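4 Setting Up the Work Table

This section explains how to put together the Gulline table, how to place it in the room and how to treat the surface before the first use. Please read the whole section one time before you start. The steps for the leg frame and the steps for the top depend on each other, and it is not comfortable to go back when the top is already screwed on.

If you have the older Dresstead frame with the round feet, do not follow 4.2. Use the sheet that was packed with that frame, and come back here at 4.3.

4.1 Before you start

You need two persons for turning the table. All the other steps can be done by one person.

Put a blanket or the flat carton from the packing on the floor. The top must never lie directly on stone or tile, also not for a short moment.

Tools which are not in the box:
- a Phillips screwdriver, medium size
- a spirit level
- a soft pencil
- a cotton cloth without color

Tools which are in the box:
- the hex key, 5 mm
- the flat wrench for the feet

Note: The hex key is in the small bag together with the felt pads. Many customers write to us that the key is missing, and later they find it under the pads.

Caution: Do not use an electric screwdriver for the screws which go into the top. The screw goes in fast and you do not feel when it is tight enough. A screw that was turned too far can push up the surface on the other side, and such damage is not covered by the warranty.

4.2 Putting together the leg frame

1. Lay the two long rails on the blanket, with the open side up.
2. Put one leg at each end of each rail. The leg has a small arrow on the inner side. The arrow must point to the middle of the table.
3. Put in the hex screws by hand and turn them only until they hold. Do not make them tight yet.
4. Connect the short rails in the same way.
5. Look from above if the frame is square. Measure from corner to corner in both directions. Both results should be the same.
6. If they are not the same, push gently on the longer diagonal and measure again.
7. Now make all hex screws tight, always one corner and then the corner opposite.
8. Screw the feet into the legs until they stop, and then turn each foot back by one full turn. You will need this turn later for the leveling.

Note: The cross bar is only delivered with the long model. If you have the short model, the holes for the cross bar stay empty. You can close them with the plastic caps.

4.3 Fixing the top

1. Lay the top on the blanket with the good side down. Check that there is no screw or small stone under it.
2. Lift the frame and place it on the top with the feet to the ceiling.
3. Move the frame until the distance to the edge is equal on both long sides. On the short sides the distance may be different by a few millimeters. This has no effect on the stability.
4. Mark the position of the frame with the pencil.
5. Start the screws by hand in all the holes. When every screw is started, tighten them with the screwdriver, beginning in the middle and going to the corners.
6. Turn the table with the help of the second person. Each person holds the frame and not the top.

Caution: When you turn the table, do not let it stand on two legs with the full weight going sideways. The legs can bend at the rail. Lift it completely, turn it in the air and set it down on all the feet together.

The table without load is made for a maximum of 280 pounds, spread over the complete surface. A heavy machine which stands on one small point, for example a book press, should have a board under it.

4.4 Choosing the place in the room

The table can stand free or with a long side to the wall. For bookbinding and paper work we recommend the wall, for the reason that long sheets then cannot slide down at the back. Leave a space of 2 inches between the table and the wall, so that the top can move a little with the seasons and you can still pass a cable behind it.

Do not place the table directly beside a heater. If there is no other possibility, keep 30 inches of distance and check the screws of the top again after the first winter.

Daylight should come from the left if you are right-handed, and from the right if you are left-handed. A lamp on the ceiling alone gives a shadow of your own head and hands exactly where you are cutting. Better is a lamp with an arm, fixed on the side which is opposite to your cutting hand.

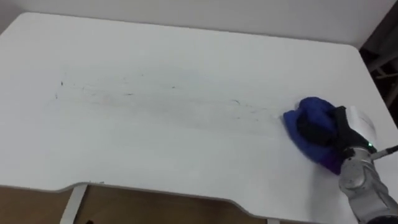

Cleaning the surface is the work that most owners do too late and with too strong products. The top has a closed coating, and the dirt of normal paper work stays on the coating and does not go in. Pencil dust, the rubbed color of book cloth, and the gray from the cutting mat come together in the area where your arms are moving. On a white top this becomes visible as faint dark streaks and smudges in a long band across the middle, while the places around it still look smooth and even. It is enough to treat the band, but the last wipe should go over the complete top, or you will see later where you stopped.

4.5 First cleaning and regular cleaning

1. Take everything from the table, also the cutting mat. Under the mat there is nearly always fine dust, and this dust scratches when you rub it.
2. Remove the dust with a dry cloth. Wipe in one direction only.
3. Mix warm water with a few drops of dish soap. The water should not make foam.
4. Make the cloth wet and press it out well. Wipe along the length of the table.
5. Wait a moment and wipe again with clear water.
6. Dry with the second side of the cloth.

If streaks remain, put the soap water on a white eraser sponge and test it first on the underside of the top, near a leg. Press very lightly. On a matte surface a strong rubbing makes a shiny place, and a shiny place cannot be made matte again.

Look at the result from the side and with low light, for example in the evening with one lamp. From above, and in full daylight, many smudges are not visible, and a shadow of the lamp arm can look like a smudge when it is none.

Caution: Do not use acetone, oven cleaner, scouring powder or steel wool. Alcohol is allowed for marks of a permanent pen, but only on a cotton swab and only on the mark.

Note: Fresh paste from wheat or rice flour goes away with cold water. Do not use warm water for it, the paste becomes sticky and you distribute it more. White glue should be left to dry completely and then lifted with a bone folder or with the fingernail.

4.6 Leveling the table

1. Put the spirit level in the middle of the top, first along the long side.
2. Turn out the feet on the lower side with the flat wrench, a quarter turn each time.
3. Repeat along the short side.
4. Push with your hand on each corner. If one corner goes down, turn out the foot under this corner until it has contact with the floor.
5. Stick the felt pads under the feet if you have a wooden floor. On carpet do not use the pads.

On old floors it can happen that the table is level but one foot is turned out very far. The foot must have at least five turns remaining in the leg. If there are fewer, put a thin piece of hardboard under the foot and begin again with step 1.

4.7 When something is not right

The table is moving when I cut.
The hex screws of the frame are not tight, or one foot has no contact. Do 4.2 step 7 again and then 4.6 step 4. With the table at the wall, check also that the top does not touch the wall only at one corner.

The top makes a cracking sound in the first weeks.
This is normal after the transport. If the sound does not stop, open the middle screws by a half turn and close them again.

There is a white line at the edge.
This is mostly wax from the packing. Rub with a dry cloth.

The screw holes in the top do not meet the holes in the frame.
The frame is turned by one side. Turn it around and try again. If the holes still do not meet, please do not drill new ones. Write to us with the number from the sticker under the top.

4.8 Spare parts and contact

Feet, felt pads, plastic caps and the complete screw bag can be ordered from our shop in Wimbridge. The Eberhard drawer fits under the long model only and has its own instructions. Tops made before October have a different hole distance for the drawer, so please tell us the number on the sticker when you order.

Questions about the assembly: Nadja Fuchs
Questions about surface and cleaning: Maham Tarar

Last change of this section: 16 December 2022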